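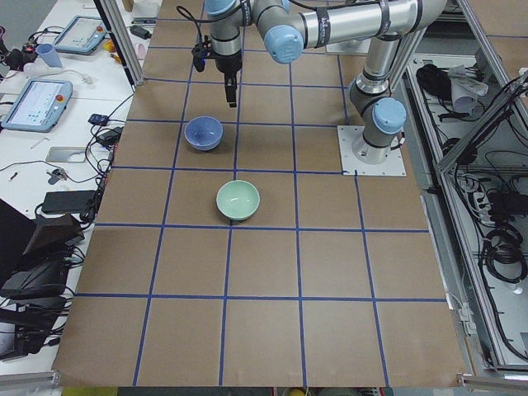

Grid table, March. Blue bowl in the second row, mint bowl in the third.

Table covering, take 2. The first paper lasted until somebody put a mug down on it, and the ring outlived three attempts to call it a reference mark. New kraft paper went on this morning, pulled tight from the far end and taped under the near edge.

Tape is the dark blue again. I tried the cream one from Vikby on an offcut and it came up with a layer of paper attached, like a plaster off a hairy arm. The blue lifts cleanly if you go slowly. Going quickly is how we came to need new paper.

Squares marked at 165 mm with the long steel rule. Lengthwise strips first, then crosswise. I would love to say the squares are square. They are square enough for bowls, and anyone who turns up with a set square can do the next one.

Bowls: the blue one and the pale green one, both open side up. The green is slightly the larger of the two, so it can't go inside the blue, which I confirmed again today in case it had changed its mind. Green is sitting close to the middle tape line. Written rules for "in the cell" still don't say what happens when a rim is near a line. Pellach sheet says "centred", which is a lovely thought.

Used 45 minutes on the tape alone. Radio was on, so call it 30 of work.

To do:
- order another roll of kraft, 100 m this time
- label the rows at the near end, small letters, pencil
- settle the rim question before the Trida bowls arrive
- mugs stay on the side bench. I have put up a note. There was a note last time too.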